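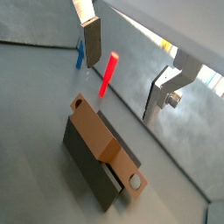
Can a machine take over the small jobs on a shop floor?

April 23, 2023

The workshop in Plundham assembles door fittings and small brackets, mostly by hand. For the last 4 months one bench there has been given to a robot arm, and the woman who runs the assembly section has spent more time beside it than she planned. I visited her to ask a simple question: is it useful yet?

"For one job, yes," she said. "For a day of work, no."

The job she means is picking up a part and putting it on a peg. A person does it without looking. The arm needs to find the hole, come down straight and let go at the right moment. In the last long test it was given 918 tries, and she keeps the failed ones in a notebook, with a short remark for each. Many of the remarks say only "tilted."

"When the part is tilted a little, my people correct it with the thumb," she explained. "They do not know they do it. I did not know it also, before I had to describe the work to an engineer."

The software comes from a small company called Iven, and the arm was installed by Lislow, who also come when it stops. She was polite about both of them, but she did not hide that the first weeks were hard. The arm dropped parts, and once it pressed so strongly that a peg broke. After this they made the movement slower. Now one part takes 40 seconds. A trained worker needs only a few.

I asked her why she continues with it. She thought for a while.

"Because it works in the evening, when we are home. If it makes 100 good parts in the night, I don't care that it is slow. But they must be good — I cannot pay a person in the morning to check everything again."

So far she does pay a person to check everything again. She expects this to change by October, and she told me I may come back then and see if she was too hopeful.

Before I left we talked about homes. Her sister asked her if such an arm could soon fold the clothes and empty the dishwasher. She laughed when she repeated it to me.

"I told her to look at our bench first. We choose the parts, we choose the light, each peg has its place. In her kitchen there are two children. Give it some more years."

The workers have a name for the arm, Mateos, and they say good night to it when they switch off the big lamps. Two of them asked to learn how to set it up. She has signed them both for a course.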